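Enholm Textile Care Group
Minutes of the regular meeting

Held Saturday, November 17, 2018, in the upstairs room at the Dandport library.

Chair: Seo-ah Maeng
Minutes: Bláthnaid Costello
Quorum was met. Apologies were received and noted.

Minutes of the previous meeting

Accepted with one correction. Under "Drying," the words "tumble on low" should read "tumble, no heat." The corrected copy goes in the binder.

Matters arising

The kitchen scale has been checked against the post office scale and reads 3 grams heavy. The error is the same across the range we use, so earlier dosing results can be kept once the offset is subtracted. The correction is to be written on a label and fixed to the scale.

The letter to Đorđević about the ingredients of their fabric softener has had no reply. Seo-ah Maeng will write again and ask for the safety data sheet only.

Hand washing of knits

The swatch trial is finished. Nine swatches were knitted from the same cone of undyed wool, measured dry, washed, dried flat and measured again. The variables were water temperature and soak time. Agitation was held constant as far as can be done by hand, meaning pressed down and released, with no rubbing.

Swatches soaked in cool water showed very little change in either direction, whatever the soak time. Swatches soaked in warm water lost length before they lost width. The worst result came from a swatch moved straight from warm water into a cold rinse. It felted visibly along the cast-on edge and could not be blocked back to size.

The group agreed to recommend a cool soak of no more than 20 minutes, with the rinse at the same temperature as the wash. The advice applies to wool and wool blends. Cotton and acrylic knits were outside the trial, and the handout should say so at the top of the page, before the table.

There was discussion of detergent. The trial used Pratell liquid throughout at half the dose on the cap. Several members use a bar soap and wanted it included. The chair pointed out that bar soap cannot be dosed accurately without grating and weighing, and that the water at Dandport is hard enough to leave scum in the fabric. A second trial with grated soap was approved in principle, to be run after the handout is printed.

Spin extraction was raised again. The present wording tells readers to roll the item in a towel. Members with top-loading machines reported good results from a short spin in a mesh bag, arranged evenly around the drum. No measurements were offered. The wording stands until there are some.

Sorting and first assessment

The draft sorting sheet was read through line by line. It asks the owner to spread each item out, read the care label, look for pulled stitches and thin elbows, and note any applied lettering or trim before deciding on a wash method. Printed, flocked and stitched-on decoration are now listed separately, as they fail in different ways: prints crack, flock lifts at the edges, and stitched pieces pucker when the ground fabric shrinks and the patch does not.

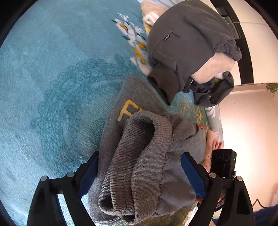

Bláthnaid Costello objected that the sheet puts the care label ahead of the fiber, and that labels are missing or unreadable on a good share of older items. She asked for a line on what to do when there is no label, and for the burn test to be left out of any document handed to the public. Both points were accepted. The sheet will say to treat an unlabeled knit as wool until shown otherwise. The burn test will stay in the members' binder.

The column for "previous repairs" was moved to the back of the sheet. A proposal to add a column for purchase price was withdrawn.

Drying and blocking

The present advice is to dry flat on a towel over a rack. A member asked whether a mesh rack alone would be faster. The chair reported that it is, by several hours in her house, but that the mesh leaves a pattern on soft yarns if the item is put down very wet. Agreed: towel first, then bare mesh once the item has stopped dripping.

Pins. The blocking pins bought in January have started to rust at the heads and have marked a cream shawl. They are to be thrown out. Replacement pins must be stainless, and the order should say so in writing - the last order did not.

Storage and moths

The loan collection now stands at nearly 200 items and has outgrown the lidded bins. Sticky traps were checked at the start of the meeting. The trap behind the door had caught adult males. The others were clear. No larvae or casings were found in the bins that were opened, but not every bin was opened.

Freezing was discussed at length. The difficulty is that a home freezer opened daily does not hold a steady temperature. The group settled on bagging, freezing, returning to room temperature with the bag still sealed, and freezing again. Bags stay closed until all condensation on the outside has gone. Cedar blocks may remain in the bins for the smell but are not to be recorded as treatment.

Each remaining bin will be opened and inspected before the next meeting. Items with no borrower's card go to the bottom shelf.

Handout

The layout was approved apart from the table, which prints too small to read when folded. The table will be turned sideways and the paragraph on steam irons cut to make space. "Lukewarm" is to be removed throughout and replaced with "cool" or "warm," as defined in the trial notes.

Actions

Seo-ah Maeng: second letter to Đorđević; scale label; order for stainless pins.
Bláthnaid Costello: revise sorting sheet; amend handout; enter swatch measurements in the binder.
All members: bin inspection, by the list on the door.

Other business

A request from the quilters to share the freezer was deferred. The key to the storage closet is to be returned to the front desk after use and signed for.

Next meeting to be held in January, same room, date to be posted on the library board. The meeting was closed by the chair.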